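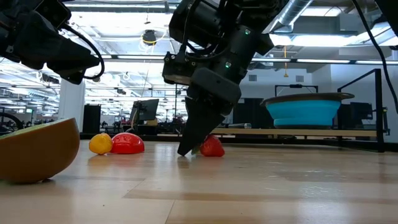
Strawberry, with gripper.

Reread all of Vokside over the long weekend and I have things to say about the shapeshifter plot. Spoilers for a comic that stopped coming out when I still had a paper route.

Quick setup if you skipped it. Vokside is a moon. There's a mining colony called Drandberg at one end and a prison called Honitz at the other, and everyone in the book is either on their way from one to the other or lying about which one they came from.

Volume 2 opens with a shapeshifter getting out of Honitz. The warden announces this over the loudspeaker, to everyone, including presumably the shapeshifter. Good start, warden.

Then we get 30 pages of people pointing guns at each other in hallways. I love this stuff. I would read a whole series that was only hallways.

The standard test comes up right away. Two identical captains, one blaster, "ask me something only I would know." The pilot asks for the name of the captain's first ship. Both of them say the Dalgleish.

Which they would! It's painted on his jacket! He wears the jacket in every single panel he's ever been in, and he is wearing it right then, and so is the other one.

The pilot does not notice this. The pilot shoots the one on the left. The pilot turns out to be right and is treated as a genius for the rest of the run.

What bugs me is the rules. In the first volume the shapeshifter has to touch you to copy you, and gets your face but not your memories. It's a whole page, with a diagram. The doctor explains it twice.

By the Drandberg issues it's copying a guy it saw through a window, and it knows his wife's birthday. I went back to check if there was a line covering this. There's a line. The line is "It's learning." Okay.

Also the clothes. The old question. Does it make the clothes or does it have to go find some? Vokside says it makes them, and then there's a scene where it hangs its coat on a hook and walks away from the coat. So that's a piece of its body on a hook in the mess hall. For four issues.

I kept waiting for the coat to pay off. Coat hears secret plan, coat reports back. Would have been the best twist in the book. The coat is last seen behind the cook and after that they redraw the mess hall with no hooks.

Somebody's going to reply that the coat is in the annual. I've read the annual. That's a different coat, it has a collar.

The part that still works is the quiet issue, the one where it's been the schoolteacher for so long that it's grading papers at night with the door locked. No one's watching, it could look like anything, and it sits there as the teacher with a red pencil and a cold. It gave itself a cold.

Very little dialogue. It just keeps sneezing and marking long division. I'd forgotten how sad that issue is. Then the next one opens with a tank.

About the reveal. You can work out it's the mayor well ahead of time, because the mayor is the only person in Drandberg who is nice to the dog. Everybody else has been awful to the dog since page one. I think we were meant to find this sinister.

(The dog, by the way, knows. The dog always knows. The dog barks at the wrong mayor for an entire issue and they put it outside.)

And then the ending, where it claims to be over 500 years old and to have been "every face you have ever trusted." Sir, you were in a cell on Friday. We saw the cell. You had a library card.

Still like it more than the movie. The movie gave it glowing eyes whenever it was lying, so the one creature in fiction whose whole job is passing for somebody else came with a warning light. The heroes figure this out at the end and everyone acts stunned.

Anyway the collected edition has the two fill-in issues put back in, the ones set in the Honitz kitchens with the other artist who couldn't draw hands. Everyone's got their hands in soup. I'm fond of them. Skip the introduction, it gives away the mayor.

Starting the sequel series tonight. I'm told there's a second shapeshifter and that they fight, and I would like to know how anyone drew that.

Update, they drew it as two guys in the same jacket.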